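Venix Bimanuel : module de téléopération et d'apprentissage par démonstration

Venix Bimanuel réunit deux bras à mains anthropomorphes et le logiciel d'enregistrement mis au point par l'équipe de Melina Deligiannis chez Bosix. La politique de base a été entraînée sur 487 démonstrations de tâches sur table.
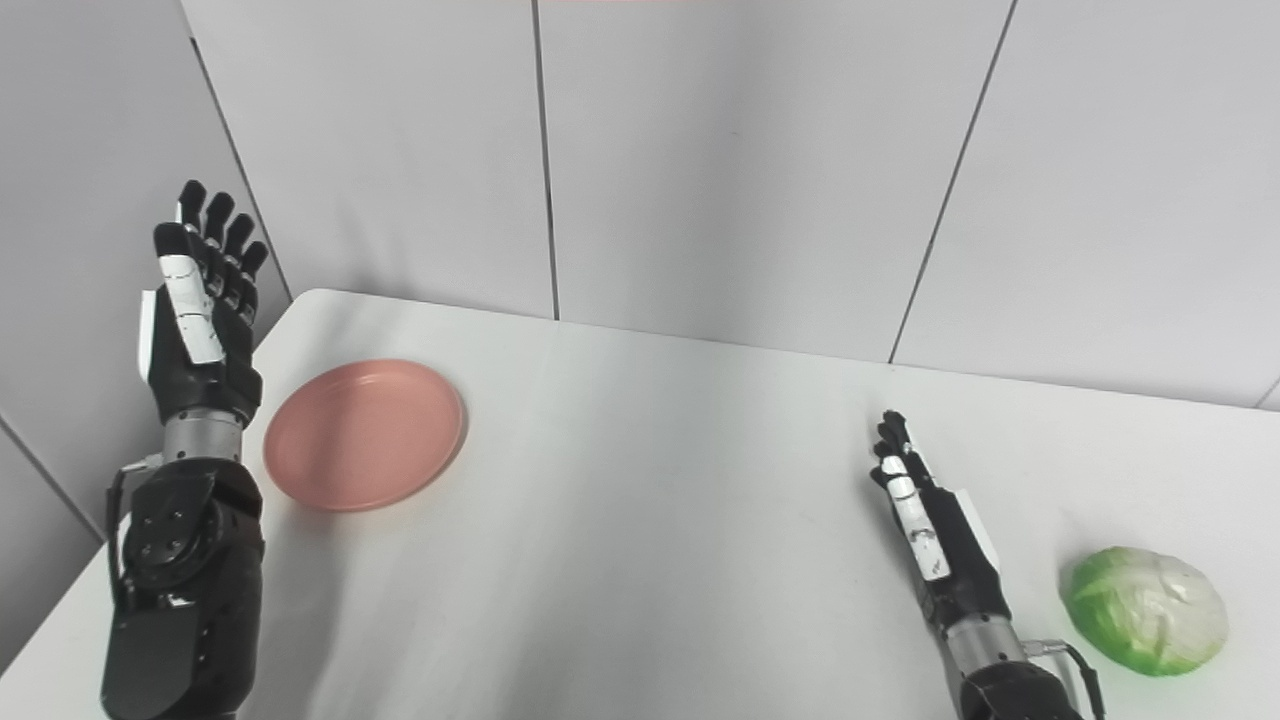
Les trajectoires des deux bras sont enregistrées sur une horloge commune, puis découpées en segments de 35 pas. Le modèle prédit un segment entier à la fois, ce qui réduit les à-coups au changement de main.

Objets d'essai : assiette rose, chou vert. Plan de travail blanc. 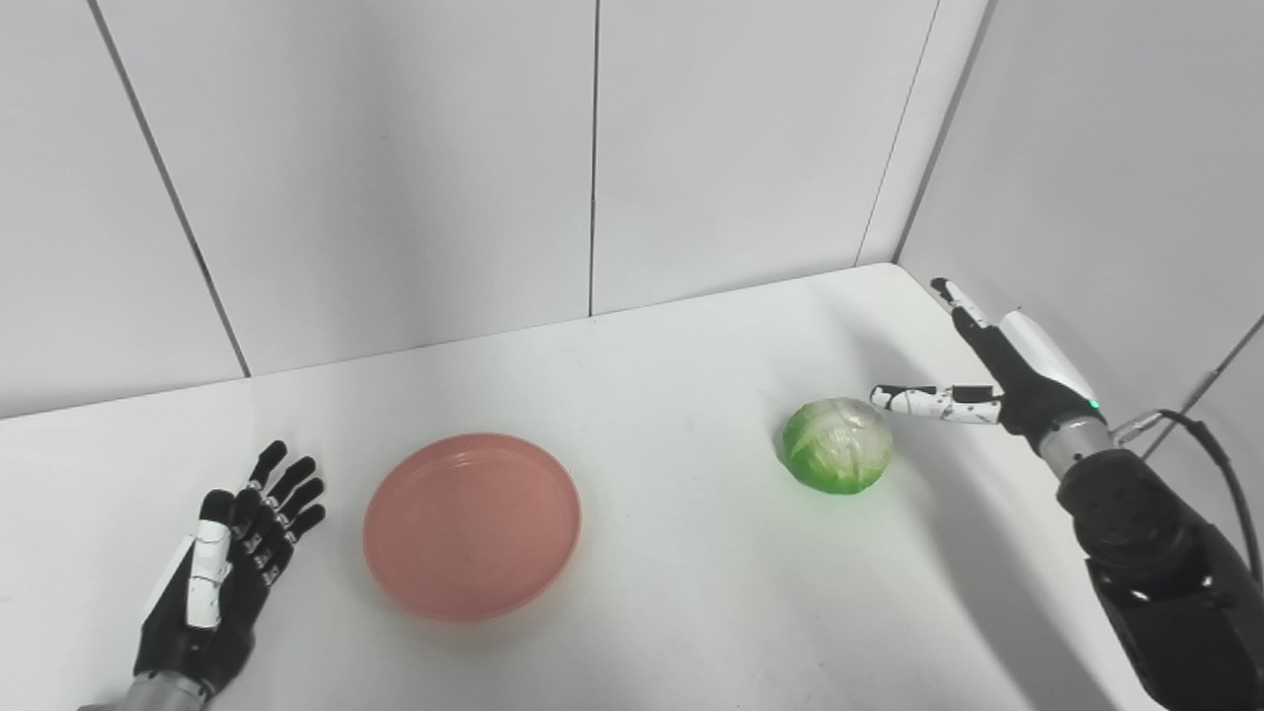 Résultats

Sur 1000 essais, la version à segments a échoué 242 fois. La plupart des échecs surviennent à la saisie. Le protocole complet, rédigé par Bradley Holroyd, est fourni avec le module. 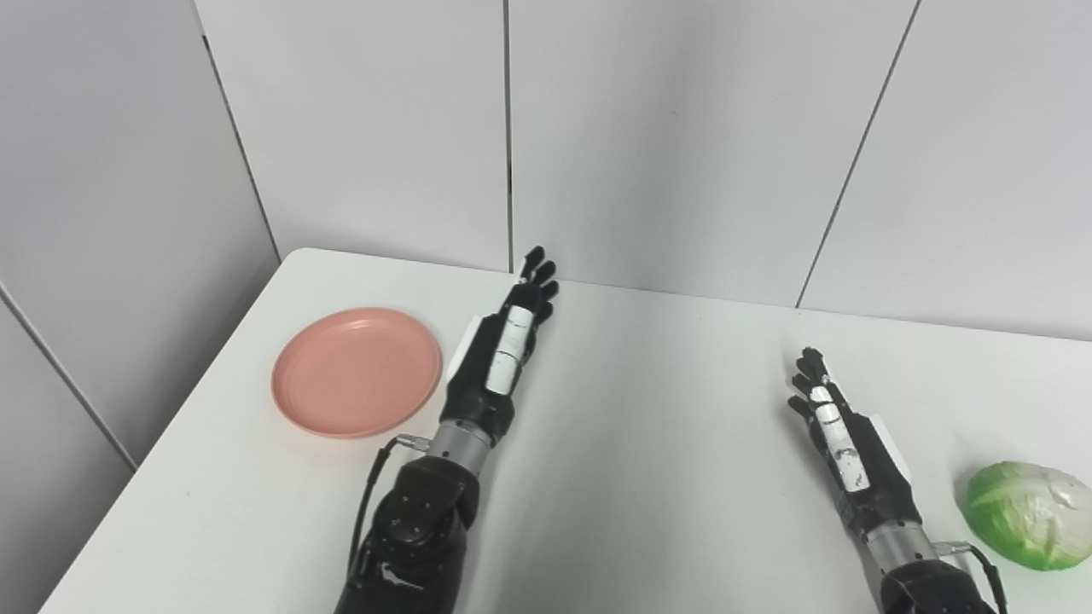
Venix Bimanuel, les deux mains au-dessus du plan de travail.

Livraison : janvier. Devis sur demande auprès de Bosix, site de Tunstall.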